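Handheld gripper loses tracking every time it gets near a water jug – anyone else?

Posted in Robots & Automation Help
Tuesday, July 23, 2024

bollik_bench

Hi all, long-time reader, first time I've had to ask for help. We collect demos with handheld grippers (the Clinberg ones, gray plastic body, camera looking out over the opening) and the task that's killing me is the simplest one we have. Pick up a thing, move it past a big clear water jug, put it down. That's it!

The trouble is the pose. Everything is fine while I'm out in the open part of the room, and then as soon as the tool comes in close to the jug the position takes a jump. Sometimes it's a small hop and the software recovers. Sometimes the path shoots off sideways and never comes back, and then the whole take is garbage. Last week I recorded 225 takes and threw out 81 of them, nearly all for this. We also replayed one of the bad ones on the arm before I'd caught on (my fault, I skipped the path check) and it swung right past where it should have stopped and knocked a jug off its stand. No one was near it and the jug survived, but my nerves didn't.

Things I already tried: wiped the lens, reflashed the firmware, swapped the cable, recorded the map again from scratch. The map again, by the way, is me walking slowly around with the tool for a couple of minutes and then holding up a square black and white marker so it knows where the origin goes.
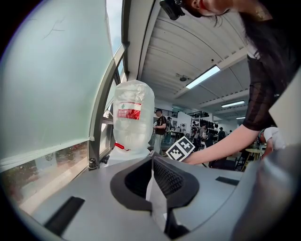 The new map was a little better for the first few takes and then it went right back to jumping. I also tried it with the tool swapped for our spare and got the same thing, so I don't think it's a bad unit. The logs just say "tracking lost" and then "relocalized", which tells me nothing.

We work next to big windows, if that matters, and there are people walking through the room most of the day. Is this lighting? The jug? Am I holding the marker wrong? I have 300 more takes to get through and I'd really like to not lose a third of them again. Thanks in advance!

gray_thumb

I'd put money on the jug plus the windows, with the jug being the smaller half of it.

Clear ribbed plastic is awful for visual tracking. The tracker picks up little bright spots on the ribs and treats them like they're fixed to the object, but they're highlights, and they slide as you move. From across the room there are only a handful of those and they get voted down. Get up close and the jug fills a good part of the view, the gripper body already blocks the bottom, and now the bad points are winning the vote. There's your hop.

Window glass does the same trick on a bigger scale. You get reflections of the room on top of whatever is outside, and they move in ways that don't match either one. Add the sun moving around and your morning map doesn't look like your afternoon. That would fit with it going well for a few takes and then falling apart. Do you know what time of day the bad ones were? I'd sort them by clock time before touching anything else.

What worked for us (we had the same mess with glass jars):

Pull the blinds, or tape up plain paper on the bottom panes if you don't have blinds. Ugly but free.

Put stuff with texture where the camera can see it during the close part of the move. Posters, a printed tablecloth, cereal boxes, whatever. It has to stay put! We had one box that kept getting moved and it caused its own problems for days.

Lock the exposure. If yours is on auto, the picture goes dark when you swing toward the window and you lose half your points right when you need them.

Go slower for the last bit. I know, I know, everybody hates hearing that one.

And on the marker – check that it's flat. If it's a paper print and it has any curl in it, the origin comes out tilted, and a small tilt turns into a big miss at the far side of the room. Ours is glued to a stiff board now. Also lay it down on something for the scan if you can. A marker held in the air by hand moves, even when you'd swear it doesn't.

nanitz_owner

Had this with the Nanitz one, sent it back and got a different one and it was fine. Maybe try that? Could be the camera.

heitmann_nights

People walking around will hurt you too, so do your map scan early, before the room fills up. Anybody standing still during the scan gets baked into the map, and when they leave, those points go with them.

But please deal with the replay thing first. A jumped path should never reach the arm at all. We run a dumb little script over every take that looks at the distance between one pose and the next, and if any step is bigger than a hand could move in that time, the take gets rejected. It took me an evening to write and it catches almost everything. On top of that, set a hard box around the workspace in the arm controller, plus a speed cap for the first replay of anything new, and keep the stop button in your hand and not on the desk behind you. Ask me how I know.

One more for the jug. If your task allows it, turn it so the printed label faces the camera on the approach. Ours got noticeably steadier with the label showing. If the labels have to be random for your data then skip that, obviously.

bollik_bench

Okay, sorted by clock time like gray_thumb said and wow, most of the bad ones are after lunch. Auto exposure was on too. I've locked it, the marker is getting glued to a board tonight, and the arm is staying off until I have that step check running. I ran 2 short takes with paper over the glass and neither one jumped, but that's hardly a test. Will post again after a full afternoon.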